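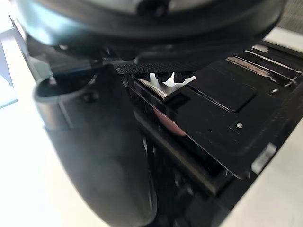 3 min read

Flevine Writing Slope
£60, post and packing included

I started making the Flevine because my son came home from school every afternoon with a sore wrist and half a sentence. He has dyspraxia, his handwriting was all over the place, and his occupational therapist suggested raising the paper up on an angle. We tried a lever arch file turned sideways, which slid off the table. We tried two lever arch files taped together, which slid off more slowly. So I cut up an old shelf in the garage and that was the first one (he's taller than me now and I still have it, covered in felt tip).

The one I sell today is a good deal smarter. It's a birch ply board with a beech ledge along the bottom to stop the book wandering, and it sits at 20 degrees, the angle our therapist asked for. There's a rubber strip underneath, front and back, so it stays put on a school desk even when somebody leans on it with their whole upper body. It takes an A4 exercise book open flat, or an A3 sheet if you don't mind a bit hanging over the sides.

Weight is 1,040 g. I know that sounds like a lot for a seven-year-old to carry, and I did try a lighter version, but it skated about and the children who tested it hated it. Most families seem to keep one at home and ask school to keep another. If yours has to travel, the Londoño sleeve has a shoulder strap and a pocket for pencils, and it'll go through a 30 degree wash. The sleeve is sold on its own page.

What does a slope do? It tips the page towards the child, so they don't have to hunch over it, and it puts the wrist in a slightly bent-back position that a lot of children find easier for holding a pencil. That's how it was put to me and that's what I saw at our kitchen table. It won't teach anybody their letters and it won't cure anything – please don't buy one instead of seeing a therapist if you're worried. Some children take against it completely, too. My daughter used hers as a ramp for toy cars!

I've now sold just over 3,000 of them, all from the workshop in Erden, and the design has changed twice. The corners got rounder in the second version. In February I moved the ledge up by a few millimetres after several teachers said thick workbooks were tipping over it. If you have an older board and want the taller ledge, send me a message with your order number and I'll post you one with the screws, no charge.

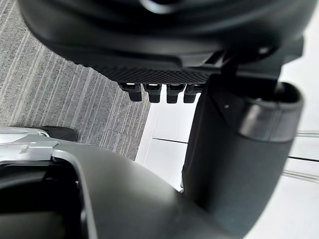
Can a left-handed child use it?
The board is the same on both sides, so it works for either hand. Left-handers often like the paper turned a little clockwise, and there's room on the slope for that.

Choosing a finish

Clear oil is the standard and it's what I'd pick. It marks a bit, and you can rub the marks out with fine sandpaper and wipe on more oil. The Gulier finish is a matt blue-green, water based, nicer for children who are bothered by the glare of pale wood under classroom lights. It costs the same and takes a few days longer, as I do those in batches.

Cleaning is a damp cloth. Don't soak it, and don't put it in the dishwasher (someone did, it came out like a crisp).

Returns: you've got 60 days, used or not. A couple of weeks of homework will tell you more than I can, so do let them properly use it. Pop it back in the same box if you've kept it.

Schools ordering six or more, drop me a line first and I'll work out a price. I can invoice.

Page updated October 3, 2024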